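Questions fréquentes – prêter de l'argent à une petite entreprise quand on est un particulier

J'ai commencé à tenir cette page parce que je recevais toujours les mêmes messages, souvent le dimanche soir, et que je finissais par copier-coller mes propres réponses. Je ne suis ni banquière ni conseillère agréée, je prête mes économies à des PME depuis quelques années et je raconte comment je m'y prends. Dernière mise à jour : 8 novembre 2023.

C'est quoi, au juste, une obligation de PME ?
Une entreprise a besoin d'argent, elle émet des obligations, vous en achetez. Elle vous verse des intérêts pendant la durée prévue et vous rembourse le capital, soit petit à petit, soit d'un coup à la fin (on dit « in fine »). Vous n'êtes pas actionnaire, vous êtes créancier. Si la boîte triple de valeur, tant mieux pour elle, votre coupon ne bouge pas !

Avec combien as-tu débuté ?
468 euros. Oui, c'est précis : c'était ce qui restait sur un vieux livret que je voulais fermer. J'ai tout mis chez Anudwood, un fabricant de mobilier, sur 40 mois avec remboursement mensuel. Avec le recul j'aurais dû couper la somme en deux, mais j'étais trop contente de recevoir ma première échéance pour m'en soucier.

Est-ce que je peux récupérer mon argent avant la fin ?
En général, non. Certaines plateformes ont un tableau d'annonces où l'on peut proposer ses titres à d'autres membres, mais il faut trouver preneur, et souvent accepter une décote. Chez Kitumar, la plateforme que j'utilise le plus, j'ai essayé une fois : trois semaines d'attente et pas un seul message. J'ai retiré l'annonce. Ne prêtez que ce dont vous pouvez vous passer jusqu'au bout, et gardez votre épargne de précaution ailleurs.

L'entreprise demande à repousser l'échéance. Faut-il dire oui ?
Ah, la question qui revient le plus ! Ça m'est arrivé avec Favix. Le remboursement final approchait, la trésorerie était serrée et on nous a proposé de prolonger d'un an avec un taux un peu relevé. J'ai voté oui, mais après avoir lu les derniers comptes et posé deux questions par écrit : est-ce que la banque prolonge aussi, et est-ce que les dirigeants continuent à se verser des dividendes pendant ce temps ? Si on ne me répond pas là-dessus, je vote non. Et un vote négatif ne fait pas apparaître l'argent, hein, on peut très bien se retrouver en procédure collective derrière.

Senior, junior, subordonné… je m'y perds.
C'est l'ordre dans lequel on est payé si ça tourne mal. Le senior passe d'abord, le subordonné attend que les autres soient servis. La dette bancaire est presque toujours devant nous, avec des garanties en plus. Cherchez le mot « rang » dans la note d'information, il y est forcément, parfois page 20 en petits caractères.

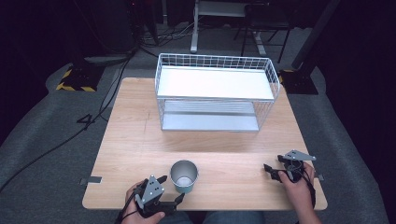
Petit gobelet en inox et étagère métallique blanche à deux niveaux.

Tu regardes quoi dans les comptes ?
Je ne suis pas comptable, alors je reste simple. Je compare la dette nette à l'excédent brut d'exploitation, et au-delà de 3 fois je passe mon tour, même si le dossier me plaît. Ensuite je regarde si un seul client pèse trop lourd dans le chiffre d'affaires. C'est Ineke Verstraete, avec qui j'échange sur le forum des prêteurs, qui m'a donné ce réflexe à propos de Claeys : de jolies marges, mais presque tout partait chez le même distributeur. Je n'ai pas souscrit.

Et les impôts ?
Ça dépend de votre pays de résidence et de votre situation. Je ne réponds plus aux cas particuliers par mail, désolée – je me suis trompée une fois et ça m'a suffi. La plateforme fournit normalement un relevé annuel des intérêts, gardez-le.

Est-ce que tu as déjà perdu de l'argent ?
Pas encore de perte définitive, mais j'ai un dossier en retard depuis l'été dont je n'attends pas grand-chose. Je l'ai déjà passé à zéro dans mon tableur, et s'il rapporte quelque chose un jour, je le noterai sur cette page.

Ma question n'est pas dans la liste !
Laissez-la en commentaire plutôt que par mail, je réponds en général dans la semaine et les autres lecteurs en profitent.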